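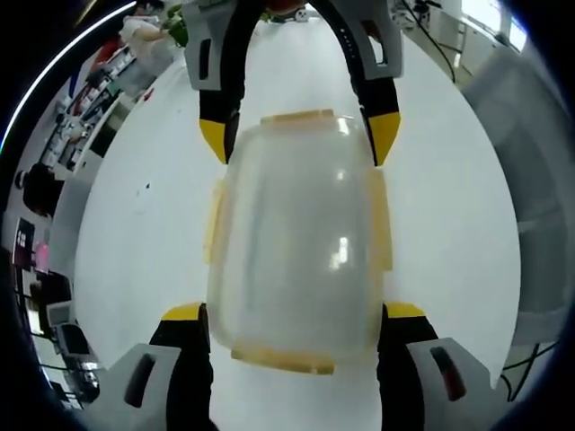 半透明プラスチック製の食品保存容器

給食施設・集団調理施設向け 食材保管用品 Sendaシリーズ
取扱元 ドレルティヴス(Dreltivus)業務用品部
掲載内容は2019年8月現在のものです。

製品の概要
Sendaシリーズは、給食施設、社員食堂、福祉施設の調理室などにおける乾物、粉類、調味料および下処理済み食材の小分け保管を目的とした保存容器と、その関連用品から成る製品群です。容器本体のほか、表示用ラベル「Tanguy」、収納用ラック「Larkeck」を組み合わせ、受入れから使い切りまでの管理を一つの体系として運用していただけるよう構成しております。
施設における食材の保管では、容器そのものの性能に加え、開封日の記録、置き場所の固定、洗浄後の乾燥といった日々の手順が品質を大きく左右します。本ページでは、製品の仕様とあわせて、導入時にお問い合わせの多い運用上の事項を掲載いたします。ご発注の前に、施設の衛生管理計画と照合のうえご確認くださいますようお願い申し上げます。

主な用途
・砂糖、塩、片栗粉、小麦粉など、開封後に少量ずつ使用する粉類の保管
・乾燥わかめ、切干大根、干ししいたけ、煎りごま等の乾物の保管
・香辛料、だし素材、製菓材料の小分け
・冷蔵庫内における下処理済み野菜の一時保管
・アレルギー対応食に使用する食材の区分保管
検食の保存については、各施設の定める方法および所管の保健所の指導に従ってください。本シリーズは検食専用の容器として設計されたものではありません。

構成品
Senda 小型容器
容量は200mLです。香辛料、製菓材料など、一回の使用量が少ない食材に適しています。本体は半透明で、ふたを開けずに残量の目安をつけることができます。
Senda 標準容器
容量は400mLです。粉類や乾物の小分けを想定しています。小型容器とはふたの寸法が異なるため、互換性はありません。洗浄後にふたを取り違えることのないよう、保管場所を分けてください。
Tanguy 表示用ラベル
品名、開封日、使用期限、記入者の各欄を備えた貼付式のラベルです。貼替えを前提としており、容器の洗浄前に必ずはがしてください。ラベルを残したまま洗浄しますと、紙の繊維や粘着剤が容器表面に残り、汚れの付着する原因となります。
Larkeck 収納ラック
容器を列ごとに収める棚置き型のラックです。前面に分類札を差し込む溝があり、食材の区分を棚単位で表示できます。壁面への固定には別売の金具が必要です。

仕様
品番 2157(標準容器・本体ふた組)
容量 400mL
外観 半透明、無着色
使用区分 常温保管、冷蔵保管
電子レンジ 使用不可
直火・オーブン 使用不可
食器洗浄機 すすぎ温度が取扱説明書の範囲内にある機種に限り使用可
出荷単位 2箱より
納期 在庫品は受注確認後、順次出荷
小型容器、ラベル、ラックの品番については、業務用品部までお問い合わせください。仕様は改良のため予告なく変更する場合があります。

保管の基本
受入れ時
納品された食材は、外装の破れ、湿り、虫害の有無を検収担当者が確認したうえで、所定の保管場所に移します。段ボール箱は外部からの汚れや害虫を持ち込むおそれがありますので、調理区域には持ち込まず、検収室で中身を取り出してください。期限表示は、元の包装を廃棄する前に必ずラベルへ転記します。
小分け
小分け作業は、洗浄と乾燥の済んだ容器を使用し、乾いた計量器具で行います。水滴の残った匙を粉類に差し入れますと、固まりやかびの原因となります。粉類は容器の縁まで詰めず、ふたの内側に触れない量にとどめてください。ふたの溝に粉が残ると密着が損なわれます。縁に付いた粉は、乾いた清潔な紙で拭き取ってからふたを閉めます。
継ぎ足しの禁止
残った食材の上に新しい食材を継ぎ足すことは避けてください。底部に古いものが残り続け、開封日の記録が意味を失います。前の食材を使い切り、容器を洗浄し、十分に乾燥させてから次の食材を入れる手順を標準としてください。予備の容器を一組用意しておくと、乾燥を待つ間も作業が滞りません。
置き場所
直射日光の当たる場所、加熱機器の近く、流しの下への設置はお控えください。とりわけ流しの下は配管からの湿気がこもりやすく、乾物の保管には適しません。棚の最下段を使用する場合は、床面からの跳ね水を受けない高さを確保してください。
先入れ先出し
Larkeckラックでは、新しい容器を奥から入れ、手前から取り出す運用を推奨しております。棚の奥行きが不足し、奥から入れることが難しい場合は、左から右へと順序を定め、その旨を分類札に記載してください。施設内で方法が統一されていれば、いずれの方式でも差し支えありません。

食材別の留意事項
小麦粉・片栗粉
湿気とダニの発生に注意が必要です。常温で長く置く場合は、使用量に見合った容量の容器を選び、早めに使い切るようにしてください。冷蔵保管とした場合、取り出した直後に開けると結露が生じますので、使用分だけを手早く計量し、速やかに庫内へ戻します。
砂糖・塩
砂糖は乾燥により、塩は湿気により固まる傾向があります。同じ棚に置く場合も、ラベルの色を分けるなどして取り違えを防いでください。外観が似た食材を隣り合わせに置かないことが、誤使用の防止につながります。
乾燥わかめ・海藻類
吸湿しやすく、開閉の回数が品質に影響します。一日分を小型容器に移し、残りは標準容器で閉じたまま保管する方法が有効です。
煎りごま・粉末ナッツ
油分の酸化が進みやすい食材です。遮光できる戸棚または冷蔵庫で保管してください。本容器は半透明であり、遮光性はありません。アレルギー表示の対象となる食材については、専用の容器と計量匙を定め、他の食材と共用しないでください。
香辛料
香りが容器に移ることがあります。カレー粉、クミン、丁子などに使用した容器は、洗浄後も別の食材に転用せず、同じ食材の専用としてください。ターメリックを含むものは容器に着色しますが、使用上の支障はありません。

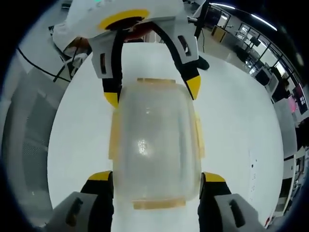
サミラ・アブー・ジャウデ:標準容器を製菓材料の保管に使用しています。ココアパウダーを入れたあと、中性洗剤で洗っても香りがわずかに残ります。重曹を使ってもよいのでしょうか。また、ふたは本体と別に乾かしたほうがよいのか、取扱説明書の記載では判断がつきませんでした。

業務用品部からの回答
お問い合わせありがとうございます。重曹を溶かしたぬるま湯に浸け置きする方法をご利用いただけます。粉のままこすりますと表面に細かな傷がつきますので、必ず溶かしてからお使いください。浸け置きの後は流水で十分にすすぎ、香りが残る場合は、ふたを外した状態で風通しのよい場所に置いてください。ふたと本体は別々に乾燥させることをお勧めいたします。ご指摘を受け、取扱説明書の該当箇所は次回の改訂で表現を改めます。

洗浄と乾燥
使用後は、ラベルをはがし、乾いた布または紙で内部の粉を除いてから洗浄してください。粉類が残ったまま水をかけますと、糊状になって隅に固着します。洗浄には中性洗剤と柔らかいスポンジを用い、金属たわし、研磨剤入りの洗剤は使用しないでください。
すすぎの後は、清潔な乾燥棚に伏せて置きます。布巾による拭き上げは、布巾そのものが汚染源となる場合がありますので、施設の衛生管理計画で認められている場合に限ってください。ふたの溝は水が残りやすい箇所です。指で触れて水気のないことを確かめるのではなく、清潔な紙を当てて確認します。
塩素系の消毒剤をご使用の際は、製品表示の希釈濃度と浸漬時間を守り、使用後は十分にすすいでください。アルコール製剤は、容器が完全に乾いた後にご使用ください。

点検と交換の目安
次のいずれかに該当する容器は使用を中止し、交換してください。
・本体またはふたにひび、欠けがあるもの
・ふたが変形し、閉めた状態で浮きが生じるもの
・内面の傷に汚れが入り込み、洗浄しても除去できないもの
・べたつきや異臭が残るもの
点検は、棚卸しと同じ日に行うと記録をまとめやすくなります。破損した容器の破片が見当たらない場合は、同じ棚で扱った食材の使用を止め、施設の異物混入対応手順に従ってください。

導入施設での運用例
ある社員食堂では、従来、開封後の袋を輪ゴムで留めて引き出しに収めておられました。同食堂の調理主任エルマンノ・グラッソ氏からは、5月に標準容器とTanguyラベルへ切り替えた後、朝の計量にかかる手間が減り、重複発注も起こりにくくなったとの報告をいただいております。一方で、導入当初はラベルの記入漏れが続いたため、筆記具をラックの側面に備え付け、小分けを行った者がその場で記入する決まりに改められたとのことです。
また、福祉施設の厨房では、アレルギー対応食の食材だけを別のラックにまとめ、鍵のかかる戸棚で管理しておられます。容器の形が同じであることから、分類札とラベルの両方で区分を示し、取り出す際に声に出して品名を読み上げる手順を採用されています。

保証および返品
お届けした製品に破損または不足があった場合は、外箱を保管のうえ、業務用品部までご連絡ください。確認後、交換品を手配いたします。食材を入れた後の容器、ラベルを貼付した容器につきましては、衛生上の理由により返品をお受けできません。お客様による加工、指定外の加熱、落下による破損は保証の対象外となります。

ご注文・お問い合わせ
ご注文は、所定の注文書に品番、数量、納入先、検収担当者名をご記入のうえ、業務用品部宛てにお送りください。複数の施設へ分納をご希望の場合は、納入先ごとに注文書を分けていただきますようお願いいたします。
製品仕様に関する窓口 レベッカ・サルトーリ
受注および納期に関する窓口 トゥッリオ・テスタ
見本品の貸出しをご希望の施設は、使用予定の食材と保管場所の区分を添えてお申し込みください。貸出し品は洗浄と乾燥を済ませた状態でご返却ください。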